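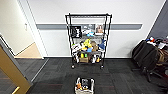 Wire shelving on castors
2024-12-02

Open wire shelving suits a playroom because the load can be read at a glance. Heavy boxes belong on the lowest level, which keeps the centre of gravity down when the unit is rolled. Soft toys can go higher – a fall does no harm. Small parts slip between the wires and need a basket or a liner. The Stavberg liner is cut to 400 mm and trims with scissors. Lock the castors before loading, and check the shelf clips again after 3 months.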